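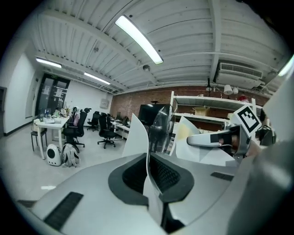 The fan, side on.

Condensation in a north-facing study: does moving the air do anything?
Started by flatroof_ian, November 2018

flatroof_ian
Member

Ground floor study, two outside walls, solid brick with gypsum plaster on the inside. One radiator under the window. Double glazing fitted by the previous owners, no trickle vents. Every winter I get water along the bottom edge of the glass and black spotting in the corner behind the bookcase, from the skirting up to knee height.

The thermostat in the hall is set to 19 and the study follows it fairly closely during the day. A cheap hygrometer on the shelf reads in the high sixties for relative humidity by late afternoon. I work in there with the door shut.

Last winter I ran a desk fan on its lowest setting, pointed at the bad corner, from the first cold spell until March. The spotting was less than the year before. The window was much the same. I did not change anything else that I can think of, but it was also a milder winter, so I don't want to read too much into it.

Question is whether a fan is a sensible thing to use for this, or whether I should put the money towards a dehumidifier or an extract fan through the wall. I would sooner not drill the wall.

pennyweight
Member

A fan removes no water. The moisture content of the air in the room is the same before and after it has been round the room. What you need is either less moisture going in, or a way of getting it out, and a fan does neither.

Open the window for a few minutes at lunch and again when you finish. It costs very little heat, as most of the heat in a room is in the walls and the contents.

Lathe_and_plaster
Senior member

pennyweight is correct on the moisture content but the conclusion doesn't follow. Mould grows according to the humidity at the surface. The air behind a bookcase on an outside wall hardly moves, and the wall there is colder than the wall in the open part of the room as the books are acting as insulation on the wrong side. Cold surface, same moisture in the air, so the relative humidity right at the plaster is a good deal higher than your hygrometer says.

Push room air through the gap and the plaster surface warms up a little. At the margin that is enough to stop growth. It would fit with the corner improving and the glass staying as it was.

Cheaper than a fan: pull the bookcase forward by a hand's width and leave the bottom shelf clear of the skirting so air can get up behind.

pennyweight
Member

"At the margin" is doing a lot of work there. High sixties in the room is too high whatever the corner is doing. Bring that down and the corner sorts itself out. Blow warm damp air at a cold wall and, if the wall is below the dew point, you will put more water on it than you would have done with still air.

Lathe_and_plaster
Senior member

If the wall is below the dew point, yes. At 19 degrees and the figures he gives, the dew point is between twelve and thirteen. A solid brick wall in an ordinary English winter will sit above that for most of the heating season. Glass edges and spacer bars won't, and that's where his water is. Spotting without any visible wet on the wall is a surface humidity problem.

Ian, is the plaster ever wet to the touch?

flatroof_ian
Member

Never wet. Cold, and the paint feels slightly tacky there in January, but I have not had water on it. The skirting is sound.

I have moved the bookcase out tonight. It had been tight against the wall, and the back panel has spots on it too, which I hadn't seen before.

grommet77
Member

Wipe the back panel down with a fungicidal wash and let it dry before you fill the shelves again. Hardboard holds on to it. If it smells after a fortnight, replace it.

On the dehumidifier question, I have a Hurnamell compressor type, rated at 200 W. In a room of this sort it spends most of its time switched off once it has got down to the set point. The first week is the noisy one. All of the power it draws ends up in the room as heat, plus a bit more from the water it condenses, so it isn't money thrown away in winter.

Do not buy one of the small Peltier units. They collect an eggcupful a day.

sashcord
Member

What size is the room? And does the floor above it have a bathroom?

flatroof_ian
Member

20 cubic metres or thereabouts was my first go with a tape but I had left out the alcove, so call it a small single bedroom. Bathroom is at the other end of the house. Kitchen is next door to the study, and the kitchen extractor is a recirculating hood.

sashcord
Member

Then there is your source. A recirculating hood takes out grease and some smell and puts all the steam back. It comes out of the kitchen, into the hall, and settles in whichever room has the coldest surfaces, and that's a north room with two outside walls. You will be drying the whole ground floor through the study if you put a dehumidifier in there.

Duct the hood outside if it's on an outside wall. It is a single core hole, and it's in a room where you probably mind less about drilling.

grommet77
Member

Agree with sashcord on the hood. Worth reading the paperwork for it, a lot of them can be switched over to ducted by turning a flap and taking out the charcoal filter.

pennyweight
Member

Seconded. That's less moisture going in, as per my first post.

kilnside
New member

Slightly different angle. I had the same thing in a back bedroom and bought a 400 W panel heater from Ralladero on a plug-in timer. Set to come on before dawn for a couple of hours. No more mould. Surfaces never got the chance to cool right down. Cost more to run than I liked.

Lathe_and_plaster
Senior member

That works, and for the same reason as the fan: warmer surface. It's the dearest of the methods on this page per degree of wall temperature. Low, steady background heat from the existing radiator would do it for less, if the boiler is gas.

drybox
Member

Has anyone here used the Skultska anti-condensation paint? The one with the glass beads in. The Nnaji trade counter near me has it on offer and the chap there speaks well of it.

pennyweight
Member

The layer is too thin to insulate anything. Any benefit comes from the fungicide in it, and you can buy that as an additive for ordinary emulsion.

drybox
Member

I've had it on a pantry wall for two winters with no spotting, and it used to come back every year. I'm not claiming it insulates. The surface feels less cold to the hand.

Lathe_and_plaster
Senior member

It will feel less cold, as the beads slow the heat leaving your hand. It tells you nothing much about the temperature the surface settles at. The fungicide will be what kept your pantry clean, and it does wear out.

drybox
Member

Fine by me if it lasts until I move.

flatroof_ian
Member

Update. The hood does have a flap. It's currently set to recirculate and there is a blanked-off spigot on top, and the wall behind is an outside one, so I'm getting a price for the core hole. Bookcase is staying where it is now, away from the wall. I have asked to borrow a dehumidifier from a neighbour for the first week, to get the starting point down.

Fan is back on for the time being, lowest setting. I can't hear it over the computer.

pennyweight
Member

Put the hygrometer in the corner at skirting height for a few days and then back on the shelf. If there's a big gap between the two readings I'll concede the point about the fan. Let it sit an hour before you trust it, the cheap ones are slow.

flatroof_ian
Member

Will do. I have a second one in the loft, so I can run both together, once I've had them side by side to see how far apart they read.

sashcord
Member

Salt test is better for that. Damp table salt in a bottle cap, both meters in a sealed bag with it overnight, and they should read seventy-five. Note the error on each and write it on the back in pencil.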